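4.2 What the front desk does when no one is looking at it

Job adverts for receptionists agree on very little except that the holder will be the first point of contact. Of the adverts we collected, 200 used that phrase, and most then gave it one line before moving on to stationery. We wanted to know what the remaining hours contained. Interviews helped less than we had hoped. Asked to describe a normal day, front-desk staff at Plumard and Ustine told us there was no such thing, and then described the same day.

We therefore turned to the interruption logs. Each of the 29 participants kept a sheet beside the telephone and noted every request that arrived while they were already dealing with another. Over February this produced 3585 entries, a good number of them written on the backs of envelopes. Halilović (the second coder, and the only one of us who has worked a switchboard) sorted them by who was asking and what they wanted. Disagreements between coders were settled by talking, or, in the case of parcels, by giving parcels a category of their own.

The largest group was not visitors. It was colleagues from the same building wanting to know where something or somebody was. Visitors tended to arrive with an appointment and a name. Colleagues arrived with neither, and often with a mug. At Enache, where the desk faces the lift, these internal queries outnumbered external ones in every week of the study. At Cumby, where the desk stands round a corner, staff simply telephoned it from ten metres away.

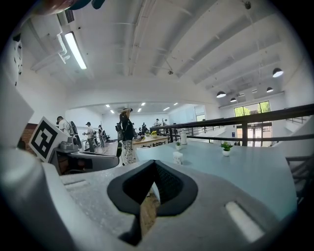
Figure 3. Interior with ceiling services and fluorescent lighting.

Post was the second large group. Sorting it appears in nearly every job description as a task with a beginning and an end, usually "daily". The logs suggest something closer to weather. Letters came in the morning, couriers came whenever they liked, and 377 entries concerned items addressed to people who had left. Building faults came to the desk as well, on the principle that whoever sits nearest the door must own the building. A long fluorescent fitting like the one in Figure 3, with ducts and pipes running along the same ceiling, belongs on paper to the facilities team; in the logs, a light that flickered was reported to reception first and to facilities by reception. None of the written role profiles we were given mentions this relay. One of them does mention watering the plants.

We draw a modest point from this. The profiles describe the work by its objects (calls, guests, post) and the logs describe it by its timing, and the two accounts match poorly. A receptionist who handles a call, a delivery and a lost contractor at once has, by the profile, done three simple things. Pay bands at all four sites were set from the profile.

Two limits apply. The sheets record only what staff had time to write down, so the busiest periods are likely to be the thinnest in our data. One sheet from Ustine stops at half past nine with the word "coach" and resumes after lunch. We have treated the gap as missing data. Section 4.3 takes up the question of cover during breaks, which at two of the sites was provided by a bell.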